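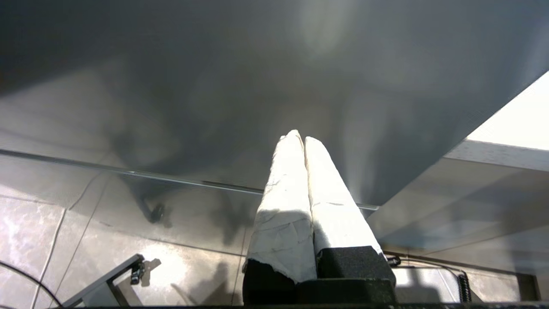
Gray surface, tile floor below

Home Products Pruveo Pricing Help Cart

Pruveo Bill Tracker, Single Desk License

$139 per year, one person, one state

I built Pruveo for people who have to follow a state legislature and don't have a staff to do it for them. I used to be one of those people! I was the whole policy department of a small tenants' group in Vedport, and every session I lost a couple of bills somewhere between a committee and the floor and only found out when they came back with a different number on them. So if you've ever sat in a hearing room for two hours waiting for an item that was pulled the night before, you're who I was thinking of.

You give Pruveo the subjects and bill numbers you care about, and it keeps one page for each bill. On the page you get every version of the text, where the bill is sitting now, who has signed on, and which hearing comes next. When something moves, you get an email with the bill number in the subject line and a sentence telling you what changed. That's the whole email. I hate newsletters pretending to be alerts, so I don't send any.

Last session Pruveo followed 1,846 bills for the people using it, and 891 of those were amended at least once. I bring up the second number a lot because amendments are where I put most of my work. Plenty of trackers will tell you a bill passed second reading. What I wanted to know (usually at eleven at night) was whether the paragraph I cared about was still in it.
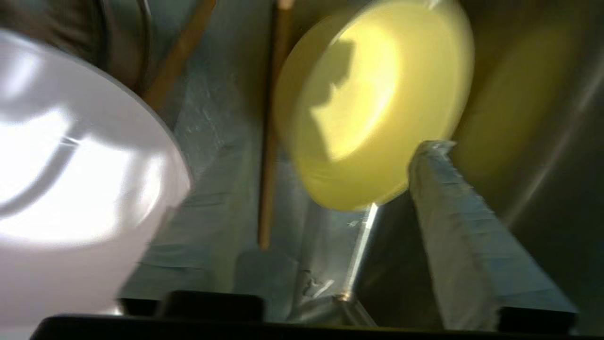 The compare screen puts two versions next to each other, with dropped words struck out and new ones underlined. You can pick any two versions, too, so you can jump from the bill as filed straight to the one that reached the other chamber. It also catches moved sections, which took me forever to get right. If Section 4 turns into Section 9 and nothing else about it changes, Pruveo says so and leaves it alone. Substitute bills are harder. When a sponsor throws out everything after the title and starts over, you'll see a big wall of red and green, and I haven't found a kinder way to show it yet.

What comes with the Single Desk license:

Tracking for one state, both chambers, including joint committees
Up to 22 saved subjects and as many single bills as you like
Version compare, with printing
Hearing calendar you can add to your own calendar program
Private notes on every bill
Export to a spreadsheet or a plain text file

What doesn't come with it: federal bills, city councils, and shared notes. Shared notes are in the Bitar plan, which is the one I'd point you to if there are two or more of you working from the same list. You can start on Single Desk and move up in the middle of a session. Your notes go with you and you pay the difference for the months left.

A word about notes, while I'm on them. They stay with the bill and they carry over when it gets a new number, so if you wrote "ask who wanted this clause" back in November it'll still be there when the bill comes up again. They're yours alone, they aren't searchable by me or by anybody else with an account, and you can wipe them out with one button. I'd still keep anything really sensitive off any website, mine included.

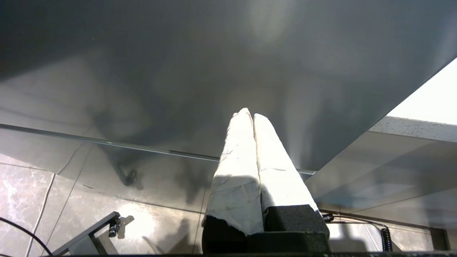
Printing got a full rewrite in this version, and I'm pretty proud of it. You can print a single bill page, a side-by-side compare, or a packet with everything on your list going to hearing that week. I know a lot of you bring paper to the capitol, and I do too. By the end of my last session before Pruveo, my marked-up copies were as creased and smudged as the white wrapping on those two fingers, ragged at the end and all, and I couldn't have told you which version I was holding. So now every printed page has the bill number, the version, and the print date at the top. Margins are wide on the right for scribbling, and you can flip them if you're left-handed.

Where does the information come from? The legislature's own public site, checked every hour while a chamber is in session and twice a day when it's out. If the state's site goes down, Pruveo shows you the time of its last good check at the top of your list so you know how stale things are. It can't know about a deal made in a hallway, and it can't know about an amendment that's been handed out on paper and not posted. For those you'll still need to go stand in the hallway.

Setting it up is quick. Pick your state, type in a few subjects, and look through what comes back. My one tip is to start narrow. "Police" as a subject will bury you by the second week, but "police oversight boards" or "police hiring" will give you a list you can get through over coffee. You can widen it later once you've seen how your state words its titles, and some of them word their titles very strangely.
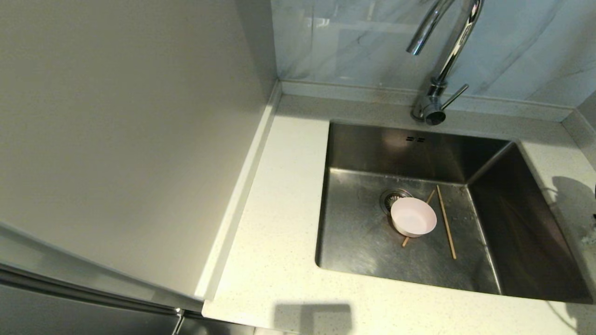 The license runs twelve months from the day you buy it, so you don't lose half of it if you sign up between sessions. I'll email you before it renews, and if you don't want it anymore you can turn off renewal on the account page. If you cancel in the first month you get all your money back. Groups that pay by purchase order can do that through Flosteck, which handles my billing. Put the word Pruveo on the order or it'll sit in a pile.

It works in any current browser, on a phone as well, although I wouldn't try the compare screen on a small phone. Two columns of bill text need room. Turn the phone sideways if you're stuck with it.

Questions go to the Help page and then to me, and I usually answer the same day unless it's the last week of session, when I'm reading amendments like everybody else.

Page updated 11 Oct 2020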